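Utari guesthouse workshop notes, February

Started 7:40. Winter closure list, second week. The two end apartments on the sea side are still shut off at the main, so all of this is for the garden side and the upper floor.

Boiler in the pump room: pressure held overnight, no top-up needed. Replaced the Ackermann valve on the return to room 6 and kept the old one in the parts drawer for its spindle. Meter on the hot side read 1798 when I closed the door. Anneli Savolainen wants that number at the end of each day until we open, so please write it here and not on the wall calendar.

Balcony doors, upper floor. Room 9 drags at the bottom corner. Took the door off, planed the edge, rehung it. Still catches if you lift the handle early. The rollers are worn flat and I have 2 left of that type, both going into room 11, where it is worse. Kgomotso Swanepoel is asking Trekel for more – the order should say left-hand, the last box was all right-hand.

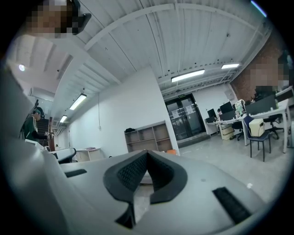 Rooms and keys

Changed the lock cylinders in 3 and 4. The new keys are on the green hooks. The old keys go in the tin, don't throw them out before the cleaner's set is swapped too.

Shower in room 4 drains slowly. Pulled the trap, cleaned it, ran water for ten minutes, same result. The blockage must be further down, past the join with room 5. Needs the long snake, which is at the other house.

Bed slats: 148 in the store after sorting, 37 cracked and put out for firewood. Enough to do every double on the garden side. The singles take the narrow kind and I haven't looked at those yet.

Remus room key cards: the reader on the side entrance opens on the second try with the new batch, first try with the old. Cleaned the slot, no change. Kgomotso has the installer's number.

Stopped 4:15. Left to do in room 9: silicone around the sink, curtain rail bracket, and the bottom corner of that door again.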